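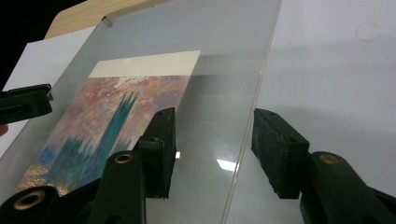
Clear sheet, postcard behind it, gripper jaws by the edge.

12 December 2025

Dear diary, frame day! Well, frame evening. I've been promising myself since March that I'd get the grippers onto something clear and flat, and the Verell build finally got its turn on the bench at Omholm. Blair Jardine says I talk about acrylic the way other people talk about their kids (rude, but fair).

Clear stuff is such a pain. Glare everywhere, smudges everywhere, and the edge just sort of vanishes when you look at it from the wrong side. I've got a list of 7 things to try and I'm through two of them, so don't ask me about the other five yet. 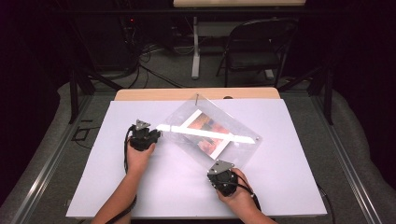
What I really want is a gentler squeeze at the corners, with both hands moving at the same speed, and I keep rushing my right. Blair thinks softer pads would help. Maybe! I priced a pair at Zerkia, 62 dollars, and closed the tab again.

My shoulders are killing me. Need to buy more lens wipes and text Blair back about the spare screws.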